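From: Stefaniia Holovko
To: cliltley-stone
Subject: Re: Sealer on marble tops, how often?

Meifang Zeng wrote:
> We have been resealing the honed tops every 4 months and I am
> still getting etch marks under glasses. Is the sealer failing, or
> should I move to a shorter interval? The supplier suggested a
> second coat of the Gristen product.

Meifang,

The sealer is probably fine. A penetrating sealer slows absorption. It does nothing for etching, where acid reacts with the calcite at the surface. Lemon juice will mark a sealed top as readily as a bare one. A second coat of Gristen will give you haze if the first has closed the pores, and then you will be stripping it.

Test before you reseal. Put a few drops of water on a clean part of the top, leave it 30 minutes, wipe, and look for a dark spot. No dark spot, no sealer needed. Check the spot where people sit as well as the middle. Wear is uneven on round tops.

For the etch marks, on a honed finish I would go over the area by hand with a 200 grit diamond pad, wet, light pressure, then step up until it matches the surrounding finish. Try the underside first if it is finished. Polished tops are another job and I send those out.

Hadiza asked last month about veins that catch a fingernail. If the line can be felt, treat it as a possible fissure and keep water off it until someone has looked. If it can't be felt, it is most likely just color — leave it alone.

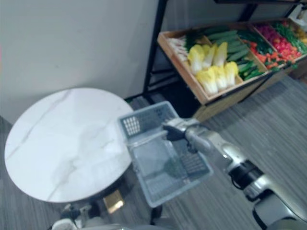 Round top, white with grey veining. Note the thin vein that looks like a crack.

Mattes has the Aris pads in stock again and will split a box if 2 people want them. Write to him off list.

Stefaniia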